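Section 6: Teaching the place position at the Sonari cell

By the time you reach this section you should have the arm bolted down, the gripper fitted and the wrist camera plugged in and showing a live view on the pendant. If the live view is black or frozen, please go back to Section 5 and sort that out first, as everything from here on leans on being able to see what the fingers are doing.

Teaching the place position is the part of the set-up people tend to worry over, and I'd like to put your mind at ease. It takes a bit of patience and a cup of tea beforehand doesn't hurt, but you can't do much damage at low speed, and you can redo any point as often as you like. Diễm Mạch taught the first of these cells at our Broltwood workshop and a good many of the tips below are hers, picked up over a long April of doing it again and again with different holders.

Before you start

Have a part on hand that you don't mind scratching. Wipe down the tabletop and the inside of the holder pocket with a dry, lint-free cloth. Crumbs of packing foam love to hide in the corners of the pocket, and even a little one will make a perfectly good place position look like a bad one.

CAUTION: Set the speed override to 6 per cent before you enter teach mode, and keep it there until you reach step 9. Keep your free hand off the table whenever the enabling switch is pressed.

Picking up the part

1. On the pendant, open Cell, then Positions, then Place A. Choose Teach from Camera.

2. Open the fingers fully and jog the arm to the pick position you saved in Section 5.

3. Close the fingers on the part using Soft Close. The part should sit up against the small jaw piece between the fingers, square to it and not leaning to one side. If it leans, open up, nudge the part straight and close again. It's well worth fussing over this now, because any lean you leave in will be carried across to the holder.

4. Raise the arm until the part is well clear of everything on the table, then jog across to the holder. Take the long way around any fixture blocks you've put down. The fingers are wider than they look from the operator's side, and we've all clipped one.

Lining up with the holder

5. Bring the part in over the pocket and switch the jog mode to Tool, so that the arrows on the pendant follow the gripper and not the table. (If you've ever tried backing a trailer, you'll know the feeling you get when this one is set wrong!)

6. Now watch the live view and make your small moves sideways first, then rotation, then sideways again. You're after a view much like the one that follows, with the part held upright between the fingers and the white pocket close behind it.

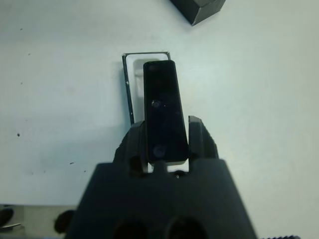 Figure 6-2. Wrist camera view with the part clamped and almost directly over the holder pocket.

Don't be put off if your holder looks a touch crooked on the screen, as it does in Figure 6-2. What you care about is how the part sits in relation to the pocket, so compare the edges of the part with the edges of the recess and ignore the edges of the screen. Shiny parts will also throw back round spots of light. Those can wander about as you jog, so please don't use them as a reference for lining up - use the outline of the part.

7. When you're happy, press Save Approach. The pendant beeps twice.

8. Lower the arm in Fine steps until the part is resting in the pocket, then stop. Open the fingers and look at the part from the side, with your own eyes this time. It should be sitting flat. If it is, press Save Place. If one end is riding up on the rim, close the fingers gently, go back up to the approach point and repeat from step 6.

NOTE: The camera looks along the fingers, so it's good at showing sideways error and rather poor at showing height. Always finish the height by eye.

Checking your work

9. Raise the override to 100 only after 2 clean cycles at low speed, and stand outside the marked line while the first full-speed cycle runs.

10. Save the program under a new name. Boutros controllers will happily write over the old one without asking, and I've lost an afternoon that way myself.

Looking after the position

Check the place position again every 2,000 cycles, and any time the holder has been moved, the finger pads changed or the camera bracket loosened. Usually it only needs a small touch-up at step 6. If you find you're correcting it in the same direction each time, have a look at the holder's clamps before you blame the arm. Spare pads and clamps can be ordered from Civach using the part list at the back of this guide.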